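Search posts
Home Explore Lists Messages Profile

Themis Lazaridis
Thread on moving to a town where you pay for trash by the bag. I've been in Saltitz since December and a few people asked how it works, so I'm writing it down once.

Back in my old place we had one big cart. Everything went in, the truck came, and the cost was buried in the property tax. I couldn't have told you what I paid.

In Saltitz you buy the town's bags. They come in rolls at the grocery store, kept behind the register with the cigarettes. A regular bag is $2. If it isn't a town bag it stays on the curb with a sticker on it.

I got the sticker my first week. It says "NOT ACCEPTED" in large letters and gives a phone number. The number goes to a recording that tells you to buy the bags.

Recycling is free, but you have to sort it. Paper in one bin, metal and plastic in another, glass goes to the drop-off behind the Stisport building. No glass at the curb at all.

The drop-off is open until 6 in the evening, and all day Saturday. Saturday morning there's a line. Go after lunch.

Bottles with a deposit are a separate thing. Those go back to the store. The machine at the Kan market is slow, and it rejects anything dented or with the label torn off. Keep the labels on.

I kept a bag by the back door for deposit bottles and one under the sink for everything else. That lasted until I mixed them up twice in the same week. Now the deposit bottles go straight in the car.

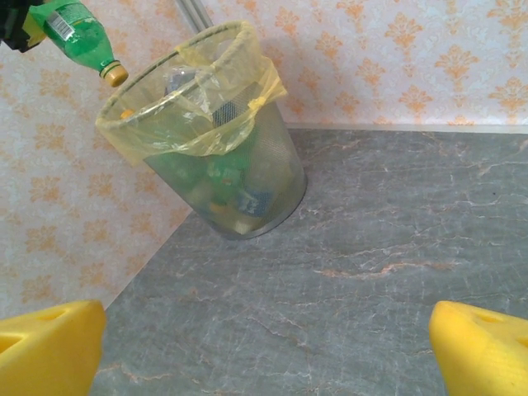

The part that took me longest was caps. At my old place we were told to take them off. In Saltitz they want plastic caps screwed back on after you empty the bottle, because the loose ones fall through the sorting screens. Metal lids off glass jars go in with the cans.

Rinsing: a quick swish is enough. I asked at the counter in town hall and the woman there said they don't need it clean enough to drink from, just no food stuck to it. I had been running things through the dishwasher.

Pizza boxes: tear off the clean half for paper, greasy half goes in the trash or in compost. Same for paper plates.

Compost is optional. You pay $40 for the year and get a brown bucket with a locking lid. I signed up in the second month. It took the most weight out of my trash of anything I did, and also the smell.

Line the bucket with newspaper. The compostable bags are allowed but they go soft after a few days and I've had one drop its bottom on the kitchen floor. Coffee grounds, mostly.

Things that can't go in any bin: batteries, paint, light bulbs, anything with a cord. There's a shed for those at the transfer station on Vadari Road. You have to show proof of address. A utility bill works. A phone photo of a utility bill did not work for me.

Furniture needs a tag. You call, they give you a date, you pay, you tape the tag to the couch. I did this with a mattress and it was picked up the morning they said it would be.

Money, since that was the main question. I go through one bag a week now. At the start it was three, sometimes four. Even counting the compost fee I spend less than I expected when I first saw the price on that roll.

Does it make people dump things? A little. The trailhead lot gets a few bags on holiday weekends. The town newsletter said it budgeted $500 last year for cleaning up that lot, which seems low to me for how often I see the truck there.

The same newsletter said 3195 households are on the program. It has the pickup map on the back page, so hold on to it. The online version of the map is out of date and shows my street on the wrong day.

Kai-wen Fang asked about apartments. I rent half a house so I'm not the best person to answer this. As far as I know, buildings over a certain size can hire their own hauler and the landlord decides. Ask before you sign a lease. If the building has a dumpster you probably won't be buying bags.

Also from Kai-wen: can you overstuff the bag? Yes, if it ties. If it doesn't tie they leave it. Tape does not count as tied. I tried tape.

Bag sizes, which I should have put near the top. There's a small one as well as the regular one. The small one suits one person who composts. The store only has the regular size out most of the time, so you have to ask for the other.

Don't put the bag out the night before if you live near the creek. Raccoons. Put it out by 7 in the morning and you're fine. My truck usually comes closer to 10 but it has come at 7:15, and I've stood in the driveway in socks watching it leave.

In snow they want the bags on the plowed edge of the road and not up on the bank. If you set it on top of the bank it slides down behind and then you find it in spring. My neighbor's did.

What I'd change: I'd like the glass drop-off to have a second container. It fills up by Saturday afternoon and people leave boxes of jars on the ground next to it — then it rains and the boxes fall apart.

I'd also like them to print the rules in one place. Right now some are on the bag, some are on the bin lid, and the one about caps is only on a poster inside town hall.

Overall I don't mind it. It's a few minutes more a week than I was used to. I notice packaging at the store more than I did before, and I stopped buying the yogurt that comes in the little cups.

Correction to the post about the drop-off: it closes at 5 in winter, not 6. The sign on the gate has both times on it and I read the wrong line.

If you live here and I got something else wrong, reply and I'll add it to the end.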